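Notes from the Shared Kitchen

The January supper is over, the last guest left at 9:40, and what remains, as always, is the washing up. We plated 2,219 meals out of this kitchen last year, according to Octavio Pacheco, who keeps the tally on the back of the pantry door and gets touchy if anyone leans on it. The year before it was 2,557. He blames the soup.

A few reminders for anyone clearing a table at the Vustley Street room. Scrape first, stack second. Crumpled paper towels go in the trash. They don't go into a storage container, however handy it looks with its lid off. The lids, by the way, live in the Nordin cupboard, top shelf, and would like to be visited now and then. Plates can ride over to the rack on the teal tray, one trip per tray, no towers. The pink cups are lighter than they look when you've been carrying stoneware all night -- go easy.
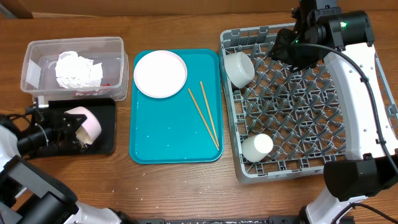 The Rack, and Who Gets to Stand in It

Our old wire rack retired in the fall with rust on all its feet. The gray one has a diamond grid and little pegs, and it has given this newsletter more mail than the rent increase did. One camp wants plates upright in the pegs and small dishes along the side. The other camp puts everything wherever there's daylight. The ramekins have sided with the second camp. They will lie down on their sides the minute they're given the chance, and I've stopped arguing with them.

Sticks and skewers should go in the Hivitz jar by the faucet, points down. Lay one in the rack and it ends up under a plate, and then we get a note about it. I have a folder of notes about it.

And please wipe the tray before it goes back on the shelf. Crumbs love those ribbed lines. A damp cloth run lengthwise does the job in two passes, or one if you're Octavio and have opinions.
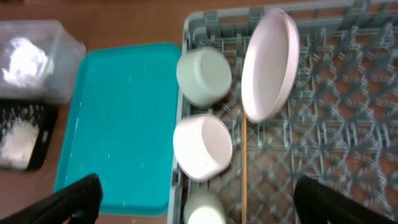
Ramekins at rest, one plate standing up at a slight tilt, and a tray still waiting for its cloth.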